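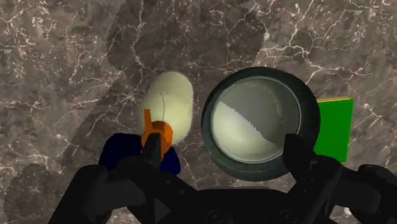 Free Coolant Checks Return to the Dilbridge Workshop in June

Great news for anyone who has been putting off a look at the cooling system: the free coolant checks are back! They run every morning through June at the Dilbridge workshop, starting at 9, and you don't have to be a regular customer to bring your car in.

The check takes 10 minutes. One of our technicians will test the strength of the coolant, look over the hoses and clamps, and put the system under pressure to see if it holds. You get a printed sheet to take home, and if something needs work you're free to have it done wherever you like (or do it yourself, plenty of our visitors do).

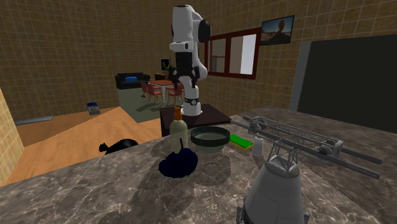
Bolger Auto Care – Cooling and Heating Department

We're especially excited about the new Sturkex pressure tester, which came in this spring and fits nearly every radiator and reservoir cap we see. The old one needed a box of adapters and a lot of patience. With the Sturkex, we can pick up a slow leak at the water pump or a heater hose long before it leaves a puddle on your driveway, and you can watch the gauge right along with us.

Please let the engine cool before your check. If you're coming straight off the highway, park by the side door and give it a while, since we won't open a hot cap. It also helps to know what kind of coolant is in there now, so bring the jug if you've topped it off lately. Mixing types is the problem we run into most!

Drivers with a Tadance van should set aside a little more time, as the reservoir sits way back under the cowl and a panel has to come off first. We have 2 bays open for the checks, and cars are taken in the order they arrive. Last call each morning is at 10 minutes before noon.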